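Rolled, Not Folded: Towels in Baskets

13 shares | 2 comments

I have never believed in rolled towels. They belong to the kind of bathroom where the soap matches the wall and the guest is afraid to dry their hands. Nayeli Cisneros, who sends me these storage ideas and is seldom put off by the replies, maintains that a basket of rolls takes less room than a stack of folds. I'd like to see that measured. A towel is the same amount of towel whichever way you go at it, and a roll leaves gaps at the corners that a flat fold fills.

Still, the linen cupboard at the Bundwood flat has no proper shelf, only a deep ledge at knee height, and a folded stack on a ledge like that slides the moment you pull from the middle. So baskets it is, and if it's baskets, I suppose I have to give the rolls a fair go.

The usual instructions are to fold the towel in thirds lengthwise, roll it up firmly from one short end and tuck the last edge under. The tuck is where I part company with the instructions. On a thin towel it holds. On anything with a decent pile it springs out again by the time you've done the next one, and you're left with a flap that no magazine has ever photographed.
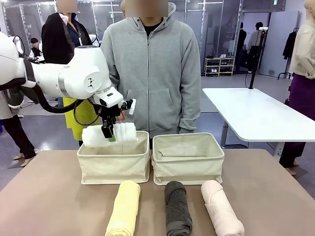
White at the left-hand basket, with yellow, charcoal and pink still on the table. The pink has a loose flap over its top end.

The baskets are cream canvas with stitched edges, and the sides slump. Look at the right-hand one with nothing in it: the top rim folds in on itself. People say soft baskets are "forgiving". I'd call that a basket waiting for its contents to hold it up, and once you're down to your last towel it will be lying over the top of it. If you want a rim that stays open, buy something stiffer and put up with the scratches on the ledge.

Colour is another matter. Four towels in four colours suits a household where everybody has their own, and I'll concede that a roll shows its colour from above better than a fold does. Damián Barrera wants the light ones in one basket and the dark ones in the other. I can't see that surviving a wash day. He also wants labels.

As for which way up, standing them on end looks neat until you take one out, and then the rest lean. Laying them flat means the one you're after is at the bottom. I've tried both since July and changed my mind twice, so don't take my word for either.

My verdict so far is that rolls in a basket are tolerable for hand towels and a nuisance for bath sheets. The cupboard looks tidier with the door open, if you're the sort who leaves it open. Whether it holds any more than it did before, I remain unconvinced.

2 comments

Esquivel: Try an elastic band on the fluffy ones. Ugly but it works.

Patesport: Mine have been folded in a drawer for years and I've had no complaints.

Contact | Copyright 2019 | Back to top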